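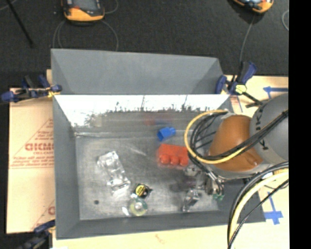

Figure 4. Bin with mixed objects, gripper above the bin floor.

4. Recording grasp attempts

4.1 Before you start

Complete the mounting and calibration steps in section 3 first. The arm must be in its home position and the Lostus recorder must show Ready on the status line.

You will need:
– the bin, clamped to the table
– one object set from the Hovland box
– the session sheet
– a second person within reach of the stop button for the first run of the day

CAUTION: Do not put your hands in the bin while the status line shows Running or Paused. The arm can move from Paused without a further prompt. Press Stop and wait for Safe to appear.

4.2 Checking the bin

1. Push each wall of the bin by hand. It should not shift on the table. Tighten any clamp that gives.

2. Turn the clamp handles away from the path of the arm. Jog the arm slowly to each corner of the bin and check that the handles, cables and gripper all stay clear of one another.

3. Follow the cables from the gripper back along the arm. They need enough slack for a full turn of the wrist, but a loop must not hang low enough to catch on the rim.

4. Take a background picture with the bin empty. Choose Session, then Background, then Save. The recorder compares later pictures against this one, so take a new one whenever the bin or the lighting is moved.

Note: Marks and worn paint inside the bin do no harm as long as they are in the background picture. Do not repaint or clean the bin halfway through a session.

4.3 Loading the objects

1. Choose objects that differ in shape, colour and finish. A good load has at least one toy brick or block, one clear plastic item and one small part. Clear items are hard for the depth camera, and a set without them gives a model that fails on them later.

2. Tip the objects in from a low height and let them fall where they like. Do not arrange them. If they all end up in one heap, leave the heap for the first attempts.

3. Check that nothing has landed on the rim or outside the bin.

4. Enter the object set number on the session sheet and in the Set field. The two must match.

Note: Small flat objects often come to rest against a sloped wall. Leave them there. Attempts near the walls are worth having, including those that miss.

4.4 Running a block of attempts

A block is 50 attempts.

1. Set Mode to Collect. In Replay mode the arm moves but nothing is saved.

2. Set the speed to Low for the first block and Normal after that.

3. Press Start. For each attempt the arm moves above the bin, takes a picture, picks a grasp point, lowers the gripper, closes the fingers and lifts. It then opens them over the bin so that the object drops back in.

4. Watch the result line. Each attempt is marked Held or Missed from the finger gap after the lift. If the label is plainly wrong, press F on the keypad before the next attempt begins. The record is kept and flagged for review.

5. If the fingers press on the bin floor or a wall, the arm stops by itself. Press Stop, wait for Safe, jog the arm up and press Resume. Mark the attempt C on the sheet.

6. At the end of the block, stir the objects with the wooden paddle. Change the object set after 3 blocks.

CAUTION: Never delete missed attempts to improve the figures. The training program needs both kinds, and a gap in the numbering will make the import fail.

4.5 Saving and sending

1. Press Close Session. Wait for the disk light to go out before switching off the recorder.

2. Check that the number of records equals the number of attempts on the sheet. The sample session supplied with the recorder holds 2179 records and can be used to test the import.

3. Copy the session folder to the Jurville share. Sessions recorded at Cotedport go in the folder of that name and are collected on Friday.

4. Report damaged objects or a bent finger to Kwaku Aidoo before the next session. Do not straighten fingers yourself – the gap reading will be off until the gripper has been calibrated again.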